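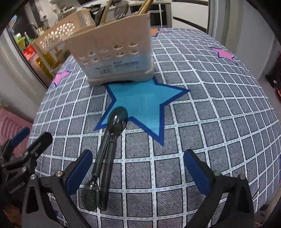 I've been working from the Ninlow Good Practice Pack since May and I have opinions! It's a spiral-bound rulebook plus a set of wipe-clean cards for people who collect hand-held gripper recordings in ordinary homes. The book runs to 200 pages, which scared me a little, but most of that is checklists and blank log sheets, and the rules themselves read like a person wrote them.

My favorite part is the section on clutter. Ninlow wants you to leave a home looking like a home and only clear what could break, spill or cut somebody. The older Murkier guide had me stripping every room bare (and then apologizing to whoever lived there). 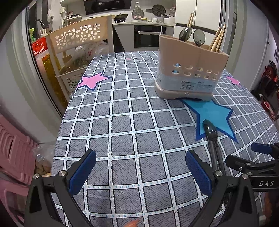 The privacy rules are good too, if wordy. Mail and family photos get put away before you start, everyone in the home signs off, and anybody can call a stop without giving a reason. I'd have liked that on a card. It's buried on a page I can never find on the first try.

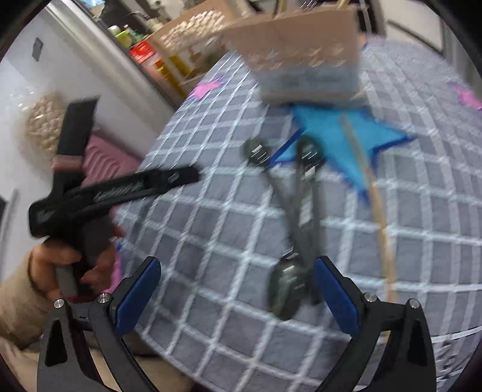 Yaw Aryee

The cards are where I get grumpy. There are 8 of them, the print is tiny, and the ring they hang on popped open on me twice in one Thursday afternoon. Dilwyn Craddock at Lusalthorpe punched new holes in his and uses a shoelace, and I've copied him.

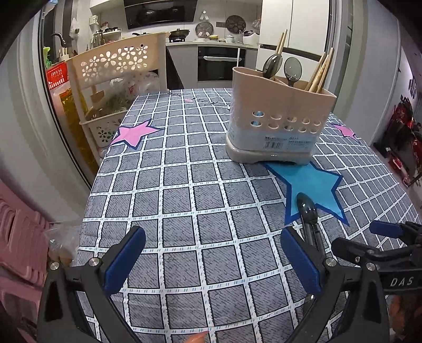 Resetting between takes gets its own chapter, and I'd buy the pack for that alone. The rule is to pick a start position that a tired person can put back without measuring. A printed tablecloth does half the job: the spoon goes on the big blue star, the other two stay in the holder with the chopsticks, and you're set. The book also says to vary the start on purpose after a while and log that you did, something I used to skip.

I paid almost 100 dollars, cards included. Get the book, and bring your own shoelace.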